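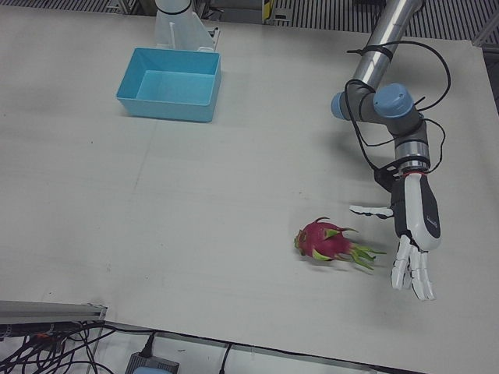 *A dragon fruit and a shallow blue bin on a white tabletop.*

Liam Corrigan keeps his dragon fruit on the counter and checks them every morning before work. He presses each one near the stem with his thumb. If it gives a little, like a ripe avocado, he moves it to the fridge. If it doesn't, it gets another day.

"People buy them for the color and then let them sit," he said. "By the time they get around to cutting one open, it's gone mealy."

Corrigan runs the produce side of Kurwood, a small grocery on the east side of Prenovdale. When he started there, the store carried dragon fruit for a few weeks in late summer and sold most of it to the same handful of families. It now has a permanent spot between the mangoes and the papayas. In October, when the domestic crop is usually good, he orders 17 cases.

Most of what shoppers ask him is basic. Do you eat the skin? (No.) Is it supposed to taste like that? (Usually, yes.) Dragon fruit is mild, somewhere between a pear and a kiwi, and the white-fleshed kind can seem bland to anyone expecting the inside to match the outside. The red-fleshed kind tends to be sweeter. The yellow ones are smaller and sweeter still, and they cost more.

**Picking one**

Look for even color and skin without large brown patches. A few marks are fine. The leafy scales should be flexible; when they turn dry and brittle, the fruit is old. It should feel heavy for its size.

The fruit doesn't get much sweeter after it's picked, so leaving a hard one out softens it a bit and that's all. A ripe one keeps 2 days on the counter and longer in the fridge, in a bag, away from onions.

**Storing a few at once**

The scales bend and snap when fruit is piled up, and the skin bruises underneath where it doesn't show. Corrigan stores his in a low plastic bin, one layer deep, lying on their sides. Deep bowls look nice, he said, but the one on the bottom always loses. He wipes the bin out between batches with dish soap and warm water and lets it dry all the way.

**Cutting it**

Rinse the fruit first, even though the skin comes off. Slice it lengthwise and run a large spoon between the flesh and the skin. Each half should lift out in one piece. Trim off any pink that clings to it – it's bitter – and cut the rest into cubes. One medium fruit makes enough for 2 people at breakfast.

Lime juice helps, and so does a pinch of salt. Corrigan's wife freezes the cubes on a tray and blends them with yogurt. He eats his cold, straight out of the skin, standing at the sink.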